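Why Is Every Candy in the Bowl Wearing a Coat?

By Naveen Tyagi, for the Tultville Young Readers' Page

Somebody puts out a bowl of candy. You walk past it seven times, purely by accident. On the eighth time you take one, and before you can eat it you have to undress it. Twist, pull, crinkle. Everyone in the house now knows what you're doing.

So why bother with wrappers at all?

The first answer is water. Hard candy is mostly sugar, and sugar loves water so much that it will pull it right out of the air. You can't see that happening, but you can feel it. Leave a bare hard candy on a plate in damp weather and its outside goes sticky. Leave a whole heap of them and they start to grip each other. Given long enough, you no longer have candies. You have a candy, singular, and you will need a hammer.

A wrapper keeps most of the damp air out. It also keeps fingers out, and fingers have been places. 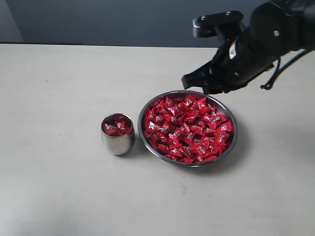
Red wrappers heaped in a steel bowl, with a few more in the cup beside it.

Now look at the shape of a heap. Pour water into a bowl and the top goes flat. Pour candy in and you get a hill. Water slides over itself without any fuss, but candies rub and catch on each other. That rubbing is called friction, and it holds the hill up. Try adding candies one at a time to a full bowl. For a while the hill gets taller, and then one candy too many sends a bunch of them skidding down the side and under the couch, where they will be found in November by a dog.

Scientists call this kind of stuff "granular material." Sand is one. So are rice, gravel and breakfast cereal. It's a very serious name for something you can spill on your socks.
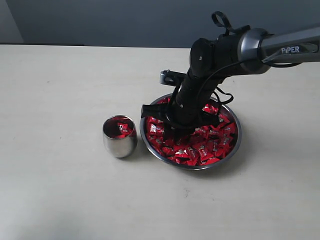
Taking a candy out changes the hill too. Pick one off the top and hardly anything happens. Pull one from the middle and its neighbors lose whatever they were leaning on, so they shuffle down to fill the hole. This is bad news if you were hoping to leave no evidence.

Wrappers matter here as well. Slippery ones slide more easily, so their hills are lower and wider. Crumpled ones with pointy ends hook together and make steeper hills. My neighbor Kaj Þrastardóttir tested this with 50 candies of each kind and a ruler. She started with 50, anyway. The number went down during the research.

Try it yourself

You need a wide bowl, a small cup and a lot of wrapped candy. Dry beans will do if the grown-ups are suspicious.

Fill the cup, then tip it slowly into the middle of the bowl. Do it again until you have a hill. Measure how tall it is. Now give the bowl a gentle shake and measure again. The hill will have slumped, and the candies will be packed closer together, with less air between them. Cereal does the same thing on its way to the store, which explains the gap at the top of a new box.

When you've finished, put the candy back in the bowl. Most of it, at least.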